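How to Check a Product Claim Before You Spend Money on It

2020-11-26

Every holiday season the ads get louder and the proof gets thinner. I don't trust a number on a box until I know where it came from, and I'd suggest you don't either. What follows takes ten minutes with a notepad, and it has saved me from several bad purchases.

Step 1. Write the claim down word for word. Last May I was looking at the Burora air purifier, which promised to clean "up to 1388 square feet." Copy the "up to" as well. Those two words let a seller be wrong in your house and still be right in the ad.

Step 2. Find the test. Look for a report, a method, and the name of a lab. The Burora page had a footnote, the footnote led to a summary, and the summary said the 1388 figure assumed one air change an hour. At the rate I wanted, the maker's own table gave 656. Same machine.

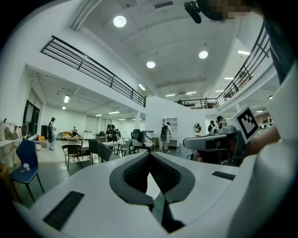
What if the seller won't share the test report?
Treat the claim as unproven and compare the product only on things you can check yourself, such as price, warranty, weight and return terms.

Step 3. Look at who paid. A test paid for by the maker can still be sound, but I read it twice. The Zullon brochure calls its results "independent" on page one and thanks Zullon for funding them on the back cover – in smaller type, naturally.

Step 4. Read the reviews backward. Start with the three-star ones, then the oldest. Maddocks heaters had 1187 reviews when I looked, and a pile of the five-star ones used the phrase "game changer for my family." Draw your own conclusions.
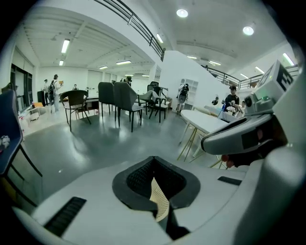
Step 5. Ask what each feature does for you. Sellers love words like "ergonomic" and "pro grip," and a textured patch is cheap to add. A black ribbed strip set into a white housing, like the one to the left of the opening, tells you there's a ribbed strip there. Whether it helps your hand after an hour is a separate claim, and it needs its own proof. Try the thing in a store if you can, and hold it longer than feels polite.

Step 6. Check the return terms before you pay. Timden offers a "no questions" return, then asks for the original packaging, the receipt and a form – and the form has questions on it. Save a copy of the terms on the day you order.

If a claim fails two of these steps, I leave the product alone for a week. Most of the time I forget I wanted it.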